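The Second Life of a Metal Bin

By Loubna Ouali

When Samah El-Sayed moved her toy workshop, Nindham, into the old Keltine building, the first thing she bought was not a saw. It was a pair of gray sheet-metal bins, secondhand, for 160 in cash.

"People told me that blocks should live in a basket," she says. "But a basket holds the dust. Metal I can wipe in one minute."

The bins have sloping sides and a flat floor, which is quite worn by now. What goes inside changes with the orders. In November it is mostly the long blocks, the ones children use for bridges and roofs, and they are kept in few colors. Samah is strict about this. 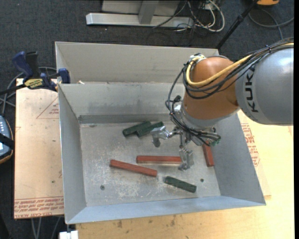
Red and dark green were the colors of her grandmother's kitchen, and she has mixed them again and again until they looked correct beside each other. The first green was too close to black. The second one she still keeps on a shelf – she likes it, but only alone.

A full set has 100 pieces and comes with a cloth bag. Samah also sells the long blocks separately, because these are the ones that get lost under sofas. Last year the workshop sent out 3,228 of them, many to families who already had a set.

I asked if she would change the bins for something prettier, now that visitors come. She knocked on the side of one with her knuckles and went back to her paint.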